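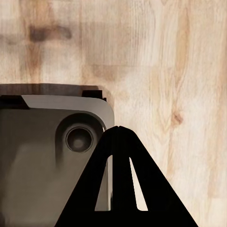 Vostano evaluation kit: progress report to Montes, February

The review of the Dinotard simulation package continued on the standard license. We completed 203 simulated runs with the two-finger gripper, 90 of them using the close camera view. The Rerix import tool loaded all object models except 2, which had faulty collision meshes and were returned to the vendor.

Render time per run fell by 47 percent after the driver update. Wood textures still look blurred at close range. A ticket is open with Vostano support.

Work remaining: repeat the contact tests with the fingers closed, check friction settings against the bench unit, and price the multi-seat license. Spending is within the approved budget. No extension is requested.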